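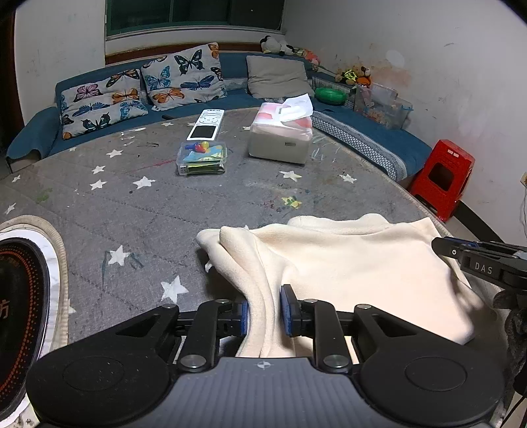
Foto: Redaktion Akari

Ich suche Leute, die schlecht schlafen. Oder gut, das nehme ich auch!

Ich schreibe für Akari, ein kleines Magazin rund ums Wohnen, und sitze gerade an einer längeren Geschichte über Decken: wer unter welcher liegt, wer sie sich mit wem teilt und warum manche Paare nach Jahren doch zwei nehmen. Dafür brauche ich euch (bitte keine Fachleute, von denen habe ich schon genug am Telefon gehabt).

So läuft es ab: Ihr bekommt von mir ein Schlaftagebuch und füllt es 2 Wochen lang jeden Morgen aus. Dauert so lange wie der erste Kaffee. Danach telefonieren wir einmal in Ruhe, und wer mag, erzählt mir auch vom Streit um die Raumtemperatur. Auf meinen ersten Aufruf im Oktober kamen 340 Mails, fast alle von Leuten, die allein schlafen. Das war toll, aber jetzt fehlen mir vor allem Paare, Familien mit Kind im Elternbett und Menschen im Schichtdienst.

Mitmachen könnt ihr ab 18. Geld gibt es leider keins, dafür ein Jahresabo und das fertige Heft, auf Wunsch nenne ich euch nur mit geändertem Vornamen. Ihr müsst nichts kaufen und nichts testen, eure alte Decke ist mir am liebsten, gern auch die kratzige von der Oma.

Schreibt mir bis zum 26. Dezember 2022 ein paar Zeilen über das Kontaktformular, Betreff »Decke«. Alter, Wohnort und wer sonst noch im Bett liegt, Hunde zählen mit. Ich antworte allen, kann über die Feiertage nur etwas dauern.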